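Mug shelf: drying on raw wood, board cupping

Ruotsalainen
Posted Nov 27, 2020

I have a small countertop rack, black metal, with a light wood board as the shelf. The board lifts out. It measures 12 mm thick and has cupped 2 mm across the width since January. Mugs go on it after hand washing. I would like to keep the board and stop the movement. Options I am considering: mineral oil, hardwax oil, or replacing the board with slats.

Current arrangement, with the folded waffle towel on the table next to the rack as the draining spot: 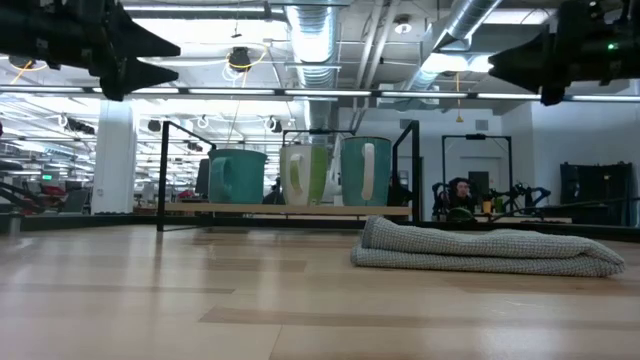
Lekeck replied:

Oil will slow moisture uptake but will not flatten a board that has already moved. Check the underside first. If only the top face was ever finished, the two faces take up water at different rates and the board cups. Flip it, leave it unloaded for 9 days, then measure again before you put any finish on.

Wutarer replied:

Disagree on the order. Finish both faces and all the edges now. End grain takes up most of the water, and an unfinished board will move again whichever side is up. Two thin coats of hardwax oil, full cure between them.

Lekeck replied:

If you seal it while cupped, it stays cupped. Measure first.

Rasa Bite replied:

The board is the wrong place to fix this. Mugs should drain upside down on the towel until the rims are dry, then go on the shelf. A waffle weave holds plenty of water for a few mugs, but it has to be hung up afterward. Left folded, the inner layers stay damp overnight.

Ruotsalainen replied:

Underside is bare wood. I had not looked. Board is flipped and the mugs are in the cabinet for now. Is mineral oil acceptable if I recoat monthly?

Wutarer replied:

Acceptable, but it never cures and it will mark the towel. I would still use hardwax.

Lekeck replied:

Either one works once the board is flat. Post the new measurement.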